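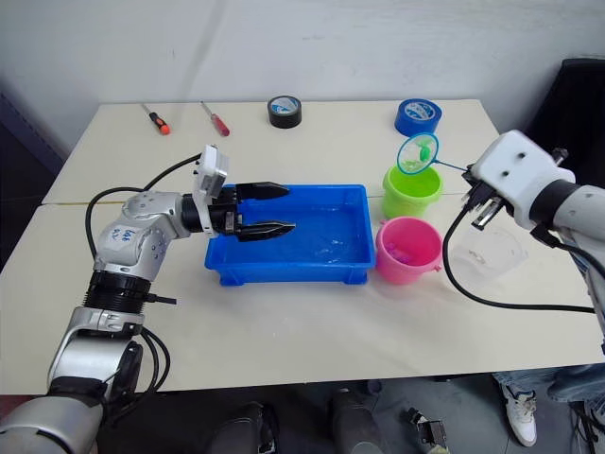 Fish task: net in the right gripper over the green bucket, tray in front of the left arm.

June 16, 2023 – Wumbei bench, Iddrisu writing

A long day on the fish, and a rather nice one. The plan is still 70 good episodes for the Plurkard set before Endang goes on leave, each one a scoop from the tray with the net and a drop into a bucket. I drove for most of the morning and Sena took over after lunch, and I must say she is far gentler on the turn than I am (I tend to tip the net early and then have to chase the fish along the rim).

We agreed to keep each episode under 600 frames. If it runs over, stop, mark it as long and carry on, please don't delete it. Yayra would like the fumbled ones kept too, and I have come round to her view.

Clear plastic is the part I'm still fretting over. The head view has very little to go on with the clear container, so for that one I've been steering almost wholly by the wrist view, with one finger up against the handle and the other still wide open, and closing slowly from there.
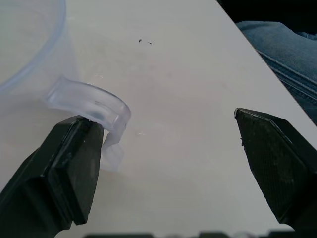
Left for next week

Ask Mohammed-Awal whether the Undgate loader can read the wrist stream at the full rate, or whether it still drops every fifth frame as it did in October.

Change the water in the tray each morning, and give the arms 10 minutes to warm up before the first take.

Sena wants to try 5 takes with the buckets swapped over – fine by me, but put them in their own folder so they don't get muddled with the rest.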